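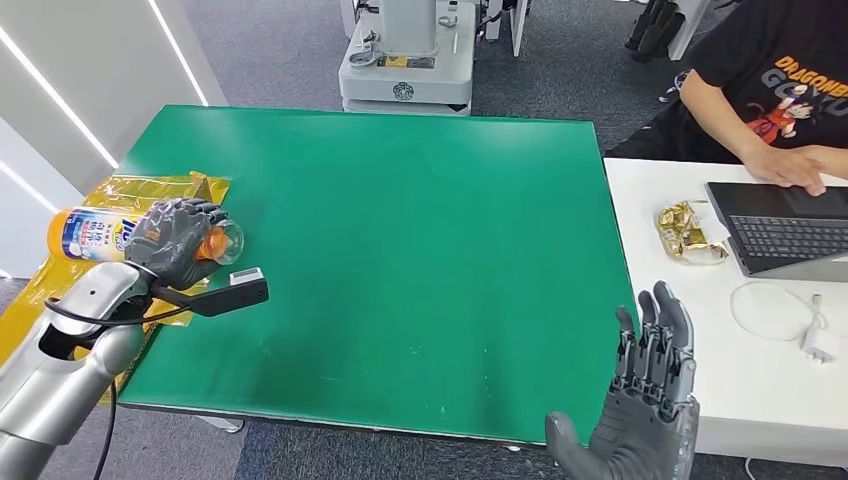

양손 로봇을 월 단위로 빌려 쓴다면

Jiltwood의 조작 키트 ‘Nurnley’를 사무실 한쪽에 설치하고 써 봤다

Jiltwood가 대여하는 양손 조작 키트 Nurnley의 월 이용료는 154만 원이다. 팔 두 개와 다섯 손가락 손 두 개, 손목 센서, 제어 소프트웨어가 포함된다. 이동식 받침대와 작업대는 선택 품목이다. 최소 계약 기간은 석 달이며, 설치비는 첫 달에 한 번 청구된다.

이 회사는 항구 도시 Hurnirport에 본사를 두고 있다. 처음에는 대학 연구실에 팔만 따로 팔았고, 손까지 묶어 빌려주기 시작한 것은 지난해 12월부터다. 사는 쪽보다 빌리는 쪽의 문의가 많아 올해 들어 대여 물량을 늘렸다고 한다.

제품 책임자 Hedvig Sundqvist는 주 고객을 “로봇을 이미 쓰는 공장보다 앞으로 쓸지 말지 정해야 하는 팀”이라고 설명했다. 소분과 포장을 하는 소규모 업체, 생활용품을 만드는 회사의 시험실이 여기에 들어간다. 취재팀이 시험한 과제도 그런 곳에서 할 만한 것으로 골랐다. 작업대 위의 물건을 집어 다른 자리로 옮기고, 방향을 바꾸고, 비닐을 치우는 일이다.

설치

설치 기사 두 명이 와서 오전 안에 끝냈다. 팔을 고정하고 케이블을 연결한 다음 손목 센서를 보정하는 순서다. 전원은 일반 콘센트를 쓴다. 다만 제어 장치와 충전기, 노트북을 모두 연결하면 콘센트가 모자란다. 멀티탭은 키트에 들어 있지 않다.

작업대 주변 공간은 생각보다 많이 필요하다. 팔꿈치가 바깥으로 벌어지기 때문에 벽에 바짝 붙이면 왼팔의 동작 범위가 줄어든다. 조작자 책상은 작업대 바로 옆에 둘 수 있다. 비상 정지 버튼은 조작자가 앉은 자리에서 손이 닿아야 한다.

바닥에 까는 매트는 무광을 권한다. 취재팀은 약간 광택이 있는 초록색 매트를 그대로 썼는데, 조명이 강한 시간에는 반사된 빛 때문에 투명한 물건의 윤곽을 놓치는 일이 있었다. 조명 각도를 낮추자 나아졌다.

손

손 하나의 무게는 1219g이다. 구동 관절은 11개이고 나머지 마디는 링크로 따라 움직인다. 손바닥은 고무 같은 촉감의 회색 소재로 덮여 있고 손가락은 이보다 어두운 색이다. 손등 쪽은 링크가 드러나 있어 먼지가 많은 곳에서는 별도 덮개를 씌워야 한다. 덮개는 유상이다.

원통형 스프레이 용기는 이 손이 가장 무난하게 다룬 물건이다. 눕힌 상태로 몸통을 감싸 쥐는 동작은 첫날부터 쓸 만했다. 세워서 내려놓는 동작은 손목을 돌리는 속도를 낮춘 뒤에야 안정됐다. 기본 속도에서는 바닥에 닿는 순간 용기가 흔들려 넘어지는 경우가 있었다.

얇은 비닐은 어려웠다. 구겨진 비닐은 손끝으로 집을 수 있지만, 매트에 납작하게 붙은 비닐은 가장자리를 찾지 못하고 같은 자리를 여러 번 긁었다. Sundqvist도 이 부분을 인정했다. “비닐을 주로 다룰 계획이라면 흡착식 도구를 먼저 검토하시라고 말씀드립니다. 손 하나로 다 된다고 팔 생각은 없습니다.”

두 손을 함께 쓰는 작업에서는 한쪽이 물건을 잡는 동안 다른 쪽이 손바닥을 펴고 기다리는 자세를 기본으로 한다. 대기 위치는 바꿀 수 있다. 기본값은 작업대에 너무 가까워서 큰 상자를 옮길 때 걸린다. 취재팀은 대기 위치를 뒤로 물렸고, 이후에는 부딪히지 않았다.

소프트웨어

제어 프로그램의 이름은 Iordache다. 노트북에 설치해서 쓰며, 동작을 직접 시연해 기록하는 방식과 화면에서 순서를 짜는 방식을 모두 지원한다. 처음 쓰는 사람에게는 순서를 짜는 쪽이 낫다. 시연 방식은 빠르지만 조작자의 망설임까지 그대로 기록되고, 그 부분을 잘라 내는 편집 화면이 불편하다.

손목 센서의 영상은 별도 창으로 뜬다. 노트북 화면 하나로는 좁아서 외부 모니터를 연결하는 것이 좋다. 메뉴는 대부분 한국어로 번역돼 있으나 오류 메시지는 영어로 나온다. 설명서는 151쪽이고, 그중 안전 관련 내용이 앞쪽에 몰려 있다. 문제 해결 항목은 색인이 부실해 원하는 내용을 찾는 데 시간이 걸렸다.

프로그램은 작업 기록을 자동으로 저장한다. 저장 위치는 사내 서버와 노트북 가운데 고를 수 있다. 외부 전송은 기본으로 꺼져 있으며, 원격 지원을 신청할 때만 켜진다.

안전과 관리

팔에 사람이 닿으면 멈추는 기능이 있다. 손가락에는 이 기능이 적용되지 않는다. 손가락 사이에 손을 넣지 말라는 경고가 설명서와 설치 교육에서 반복되는 것도 이 때문이다. 작업 중에는 조작자가 자리를 지켜야 하고, 무인 운전은 계약상 허용되지 않는다.

소모품은 손바닥 덮개와 손가락 끝 패드다. 패드는 월 이용료에 한 벌이 포함되고 추가분은 따로 산다. 고장이 나면 부품을 보내 주는 방식이며, 손은 통째로 교환한다. 취재 기간에 케이블이 팔꿈치에 쓸려 한 차례 점검을 받았다. 기사는 케이블 고리를 하나 더 달고 여유 길이를 줄였다.

누구에게 맞나

과제가 정해져 있고 물량이 많은 곳이라면 전용 장비가 더 빠르고 싸다. Nurnley는 물건의 종류가 자주 바뀌고, 양손이 필요한지부터 확인해야 하는 곳에 맞는다. 석 달이면 판단에 필요한 시험은 할 수 있다. 다만 첫 달은 익히는 데 대부분 쓰게 되므로, 과제 목록을 설치 전에 정해 두는 편이 좋다.

계약이 끝난 뒤 구매로 전환하면 이미 낸 이용료의 일부를 뺀 금액이 적용된다. 비율은 계약 기간에 따라 다르며 견적서에 적힌다. 설치 신청은 Jiltwood 영업팀에서 받고, 현장 확인을 거쳐 일정을 잡는다.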